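Re: [cloth-manip] wrist view vs head view for picking up garments

Madalena Peixoto wrote:
> Has anybody tried training without the wrist cameras at all? We run Niltton
> on our two-arm setup and the head view alone gets us most of the way
> on towels. Clothes are another story. I'd love to know where it
> breaks for you before I spend March on it.
> Madalena

Hi Madalena, hi all,

Yes! We did pretty much this, so let me dump what I have before I forget it all again. Same Owusu policy both times, 638 demos, all recorded in a real living room with the furniture and toys left where they were. One version got head plus both wrists, the other got head only. We ran 17 garments through each, up to 4 tries per garment.

Head only did fine at getting an arm over to the right pile. Where it fell apart was the last little stretch before the grasp, and dark clothes were by far the worst (navy on black, ugh). From up top two dark layers just melt into one blob. The wrist view gets you close enough to have some folds and texture to work with:

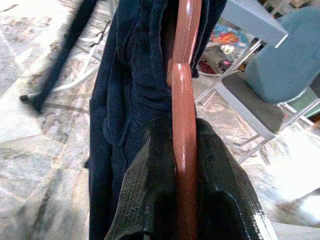
Wrist camera: navy fabric with a green-black knit or mesh over it.

You can find the border between the two fabrics pretty easily there, mostly from the sheen along the edge of the darker one. The glare off the tile is nasty though, and I wouldn't trust auto exposure with it. We locked exposure in Pundeck and then lost detail in the creases, so pick your poison. If anybody has a nicer fix I'm all ears.

Now the part where I agree with you. Once a garment is held, I don't think the wrists buy you much. You want to know which way the thing hangs, where its edges are and where the other arm should go, and for that the head camera is great.
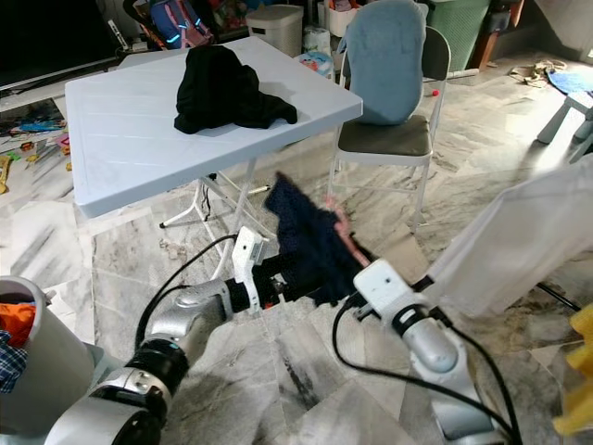 So what we're trying next is dropping the wrist features after the grasp and keeping them before it. It's a one-line mask in our Claltetora branch, keyed on gripper state. I only have a few runs so far and wouldn't quote them to anybody, but the regrasps look calmer to me.

If you're short on time I'd skip towels completely and go straight to dark sleeves. Also, don't bother with crops bigger than you need, we burned 1,000 training steps on those before somebody looked at the loss curve (me, it was me).

What are you using for the gripper state, motor current or just the commanded width? Ours is commanded width and it thinks it's holding something way too often.

Happy to send the config if you want it.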